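Ileo Counter Cell: good practice for safe handling of food and packaged goods

Product code: Ileo 131
Supplied by: Ridemley
Suitable for: snack counters, canteens, training kitchens

Overview

The Ileo Counter Cell is a two-arm handling station for picking, traying and restocking small retail items. It is supplied with two-finger grippers, a cloth-covered table and the Yap control software. This page sets out the working rules that come with it. They should be read together with your own risk assessment and the installation manual.

Counter layout

Keep each product line in its own channel or container, and leave the receiving tray clear before a run starts. Channels on a stepped rack should point towards the arms. Do not mix wrapped bars and boxed goods in one channel. Clear acrylic is allowed, but edges can catch the light, so check recognition from every wrist position after moving a rack. Soft or reflective packets, such as foil, go in a basket with a low rim.

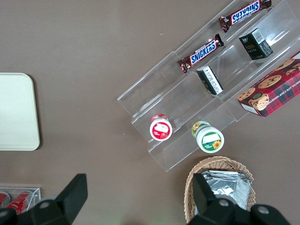 Stopping and restarting

The emergency stop must be within reach of anyone standing at the table. Nothing may be hung on it or stored in front of it. Where a heated appliance shares the counter, its own stop does not replace the stop for the arms, and both must be tested at the start of each shift.

After any stop:
Wait for both arms to come to rest.
Remove any item left in a gripper by hand.
Check the tray and the nearest rack for fallen goods.
Reset from the Yap panel, one arm at a time.

Cables at the wrist need enough slack for full rotation but must not catch on racks or basket rims. Inspect them every 100 running hours.

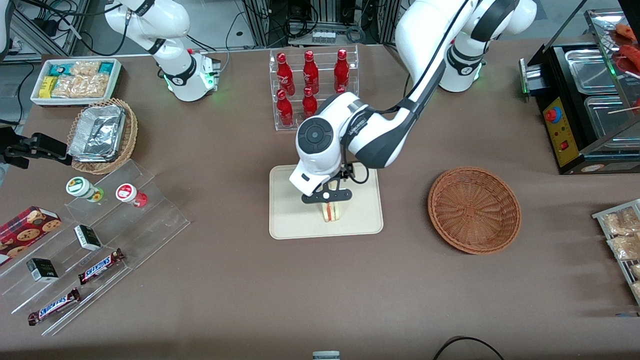
Can staff refill the racks while the arms are powered?

Only when both arms are in the parked position and the cell is set to Hold. Refilling during a run is not permitted, even at low speed.

Gripping soft items

Bread, pastry and filled rolls are handled on the Soft setting. Use wrapped items or models for teaching new positions, and change to saleable stock only after the routine has been signed off. The fingers should be level with each other and clear of the item on either side before they close. If the wrapping bunches near the fingertips, stop and place the item again.

Finger pads are wiped down before each session and replaced after 2,000 grips, or sooner if they are marked. Keep a written record of each change. Check the finger screws at the same time.

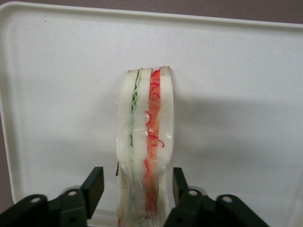
Open fingers either side of a film-wrapped model sandwich, not pressed against it.

Training and records

At least 2 trained operators must be named for each cell. Ridemley runs operator training at its Faltilham workshop, with the next places available in October. Run logs are saved by Yap and should be kept with the pad and cable inspection sheets.

In the box

Two arms with grippers
Table and cloth cover
Yap control panel
Spare finger pads
Inspection sheets and wall copy of these rules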